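November
By Jadwiga Wieczorek

The tide gauge at Pultinholm stood at the end of the north pier, in a hut with one window and a door that opened outward. Zdzisław Jasińska had read it for ten years. The gauge drew its own curve on a paper drum, and his task was to confirm the curve against the painted staff at 6:00 and 18:00, write both values in the log, and wind the clock.

In the second week of the month the two values stopped agreeing. The drum read 157 centimeters. The staff read 155. He checked the float for weed, checked the wire for slack, and set the pen again. At 18:00 the difference was still 2 centimeters, in the same direction.

He reported it to the harbor office at Mitavik by telephone. The clerk, Kwiatkowski, asked which of the two was wrong.

"One of them," Jasińska said.

"The form has a box for the gauge and a box for the staff."

"Then leave both open."

Kwiatkowski said the form could not be filed that way. Jasińska said he would call again when he knew more, and went home along the pier with the log under his coat. The log held 2,617 entries in his handwriting. If the staff was in error, and had been for some time, then a number of them were in error too. He did not know how many. He ate supper, cleared the table, and put the log on it.

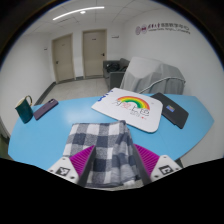

Checkered cloth on the blue table.

He worked backward from the most recent page. The staff was bolted to the third pile of the pier, and a survey mark was cut into the rock behind the hut. The height of one above the other had been measured when the staff was installed. The value was written inside the front cover by the man who had the post before him. It had not been measured since.

In the morning he borrowed a level from the Skinelum boatyard and set it up between the rock and the pile. He took the reading in both directions, then moved the tripod and took it again. The staff was 2 centimeters higher than the value in the cover. A staff that rises gives a low reading. The pile had lifted, or the rock had gone down, and the level could not say which.

He telephoned Mitavik.

"It's the staff," he said. "Or the rock."

"There is no box for the rock," said Kwiatkowski.

Jasińska looked out of the window. The water was at slack — it would stay there a few minutes — and the float was still.

"Put the staff," he said. He wrote the correction at the top of a clean page, with the hour, and wound the clock.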